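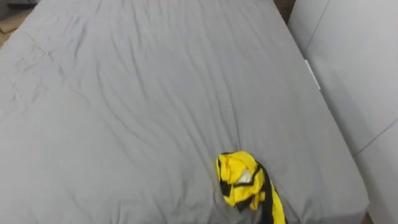
A yellow and black garment on a bed with a gray cover.

Arkwood residents have until Monday at 6 p.m. to drop off used sports clothing for the spring kit exchange, which returns to the Govusora community hall in February.

The exchange lets families trade in jerseys, shorts and training tops that no longer fit and pick up larger sizes at no charge. Last year it handled nearly 3000 items, most of them children's soccer and basketball shirts.

Organizer Elfriede Nägeli said the biggest shortage this time is in adult sizes.

"People hang on to their old team shirts," she said. "They sit in a drawer or end up in a heap on the bed every time somebody cleans out the closet. If you haven't worn it in two seasons, bring it in."

Clothing should be washed and free of large tears. Shirts with names or numbers on the back are accepted, and faded colors are fine. Socks, swimwear and shoes are not being taken.

Drop-off bins are at the hall's side entrance and at 31 Patura Street, next to the laundromat. Each household may bring up to 40 pieces. Anyone with more than that is asked to call the hall first so that a table can be set aside.

Donors receive one paper token per item, to be used on exchange day. Families with nothing to trade can pick up a starter set of tokens at the front desk.

Doors open at 9 a.m. for donors and at 10 a.m. for everyone else. Items left at the end of the day will go to youth clubs in the district. Parking behind the hall is free, but the lower lot will be closed for resurfacing.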